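OK so my whole week has been teaching a robot to tidy a desk, and the way you do it is you tidy the desk yourself. Over and over. With a gripper in your hand.

You squeeze, it squeezes. No joystick, no code. We tried remote control back in October and I dropped more than 14 things before lunch lol

Grevden wants slow, smooth demos. My first 17 were way too jerky and got tossed - fair!

Hardest part is approaching the same way you'd want the arm to. My wrist keeps doing fancy human stuff no arm could copy.

Today's desk, and yes I've gotten attached to the little red guy:

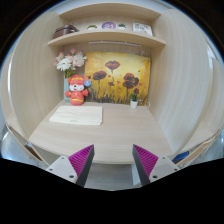 Coming in with the fingers open. Poppies in back, red mascot on the left, tiny plant on the right.

Up to 117 good ones now. Next up is the small plant, and I'm already nervous about that cup-shaped pot - wish me luck!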